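4.2 Storage and collection of used cups

The three sites differed little in the number of cups bought but a good deal in what happened to them after use. At Hulon, cups went into the general bins with food scraps and packaging. At Fumthorpe and Nouri, a separate cup point stood next to the coffee counter, with a sink for leftover liquid and a tube or shelf where cups could be nested. Collection at both sites was handled by the same contractor, Brandia, which charged by the bag and not by weight. This charging method had a strong effect on how the sites thought about volume.

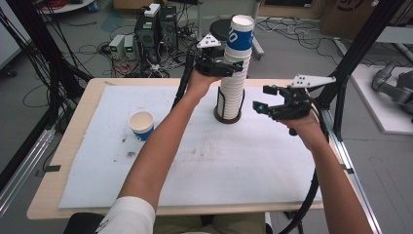 Loose cups take up far more room than most building managers expect. A standard bag at Hulon was full with 200 cups in it, and most of what the contractor carried away was air. Site staff at Fumthorpe had worked this out before our study began and had asked users to nest their cups at the counter. A tall stack such as the one in Figure 3a occupies little more floor space than a single cup, and it can be lifted into a bag in one piece. The saving was lost whenever a cup went in with its lid on, so the instructions at Fumthorpe put lids first.

We sent a short survey to all 606 people with building passes and received 130 usable replies. The response was weaker among people who worked evenings, and the results should be read with that in mind. Most of those who replied said they knew that cups were collected separately. Fewer could say what should be done with the sleeve. Several wrote that they had assumed the sleeve was part of the cup, and two asked whether the printed kind was allowed at all.

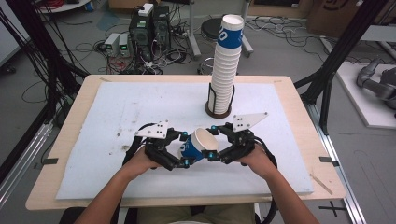
This confusion matters for the recycler. Sleeves are usually plain board and can go in with ordinary paper, while the cup itself has a thin plastic lining that must be separated in a different process. When the two are mixed, the whole bag tends to be treated as the lower grade. Akua Gbeho, who managed the counter at Nouri, kept a written log of rejected bags from February onward. Her notes give sleeves left on cups as the most common cause, followed by liquid – mainly milk drinks – at the bottom of the bag. 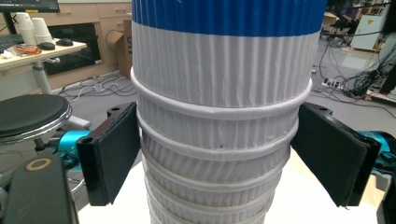
Nesting also changed how contamination was found. In a loose bag, a cup with a tea bag in it is easy to miss. In a column, anything left inside keeps the next cup from seating properly, and the gap shows. When cups seat fully, only a narrow strip of each wall is left between one rolled rim and the next, as in Figure 3c, where the white cups sit inside one another below a blue-and-white one. Counter staff at both sites said they checked the spacing by eye when they emptied the tube. None had been told to do so.

The change was not free of problems. Stacks left on the shelf over a long lunch period leaned and sometimes fell, and users who found the tube full often put their cups on top of the machine instead. Emptying the tube earlier in the afternoon helped at Nouri. At Fumthorpe the same step was tried and then dropped when the afternoon shift was cut.
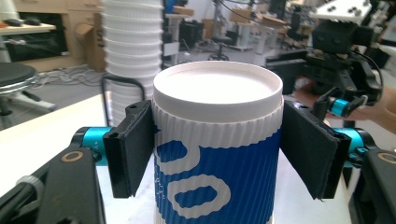 Lids remained the least settled part of the system. Brandia accepted them in a separate bag until a notice dated 6/25/21, after which they were to go in general waste. The signs at Nouri were changed within the week, but those at Fumthorpe still showed the old instruction at our final visit. We therefore leave lids out of the cost comparison in Section 4.3 and report only cups and sleeves.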